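Film Corner, 5/10/18
The Lodger of Vostau: an old horror film that deserves a second evening

With October the season of frightening films has come again, and many readers have asked us for something which is not the usual list. So this time I want to write on a film that I have seen three times now, and which I understood properly only the third time. It is called The Lodger of Vostau. It is not a famous film. When it was new it played in few cinemas, and for many years one could find it only on bad tapes with the colours gone brown.

A warning before I go further: I will tell a good part of the story. The end I will keep for myself, but if you want to know nothing at all, please go directly to the dates at the bottom.

The story happens in Vostau, a mountain village with one road, one church and one guest house. The guest house is called the Cillow, and it is kept by a widow and her grown daughter. In winter there are no guests. Then one night a man comes on foot, without luggage, and asks for the room over the kitchen. He pays for the whole winter with old coins. The widow takes them, for the roof is leaking and the bank has written to her already twice. From this moment we know more than she does, and the film uses this very well.

What is the lodger? In the village they have a word for such a guest, a Kurance, and the old people do not like to say it inside a house. A Kurance does not drink blood and does not change into a wolf. He eats memory. Each time you sit at the table with him, you stand up with a little less. First it is small things, the name of a neighbour or where the salt is kept. Later the daughter finds her mother in front of the father's photograph, asking politely who the gentleman is. I have watched many horror films with much blood in them, and none of them made me so cold as this short moment. The actress does almost nothing. She only tilts her head a little, as one does with strangers.

The first hour is slow, I must admit it. My neighbour at the last screening was sleeping before the lodger had even taken off his coat. The director likes long shots of doors, and he likes snow even more. There is a scene on the church stairs which lasts for ever and gives us no new information, except that the priest is afraid, and this we knew. If you have patience, it is paid back in the second half. If you have no patience, take a strong coffee with you.

The second half belongs to the daughter. She understands that the lodger can take only what people carry in their heads, so she begins to write everything down. She writes on paper, then on the walls behind the cupboards, then under the tables. She writes the recipe for the soup and the day her father died. The camera goes along these sentences by candlelight, and we read them together with her, and after some time we notice that the handwriting is changing. I will not say more. It is the best idea in the film and it is done without any trick.

Not everything is so good. The music is too loud in the places where silence would be stronger. There is a young policeman who comes from the city to ask questions, and his part is badly written. He exists only to explain things to us, and when he has explained them he goes out into the forest alone at night, with the result you can imagine. Also the wolf, which is seen for a few seconds near the bridge, is clearly a dog. A friendly one, I think. The hall laughed, and for some minutes the fear was lost.

The restored copy is published by Amin, a small label which I had not known before. They made it from a print that was kept in a good state, and the difference is great. The snow is white again, and in the kitchen scenes you can now see the face of the lodger in the dark corner, where on the tape there was only a black hole. I had never known that he was smiling. The sound has still some noise in the first reel, but it did not disturb me.

The box contains the film, a second disc with a long conversation about the making of it, and a booklet of 80 pages. Only 300 copies were printed in this edition, and each one has a number inside the cover. Ours is number 323, which I cannot explain, and the label did not answer my letter. Perhaps somebody there has also taken lodgers.

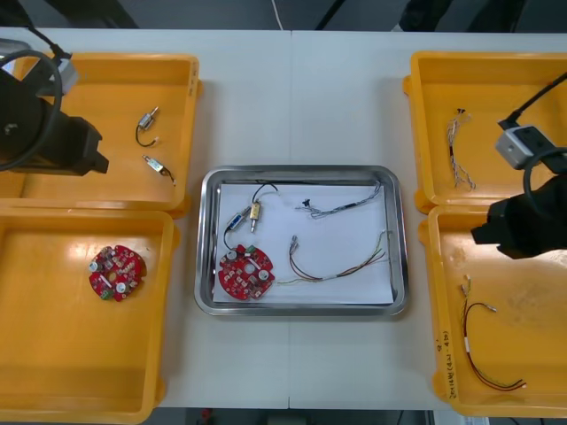 The conversation on the second disc I can recommend also to people who do not care much for horror. One learns that the guest house was a real one, that the roof was really leaking, and that the crew slept in the rooms between the shooting days. The writing on the walls was done by hand in 15 nights, and it was painted over after the last day by order of the owner. It hurts a little to hear this. One small piece behind the kitchen cupboard was forgotten, and I would like very much to know if it is still there.

For the question whether you can watch it with children: there is nearly no violence, and there is no nakedness. But I would not show it to a child who has a grandmother with a weak memory, and for the same reason some grown people will find it hard. My own mother left the room at the scene with the photograph and came back only for the ending. She said afterwards it was a good film and that she does not want to see it again.

If you compare it with the other films of this kind from the same years, it has fewer shocks and a better script. In those films the monster must always be found and burned. In this one the people must first remember that there is a monster, and this makes the last part so tense. When the widow sets the table and counts the plates, you want to shout at the screen.

My judgement: four stars of five. I take away one star for the policeman and the dog.

We show the restored copy twice this October in the small hall, both times at eight in the evening, in the original language with English subtitles. The box can be borrowed from our shelf for one week, please with the booklet inside. Next month I will write on a ghost comedy, for those who need to recover.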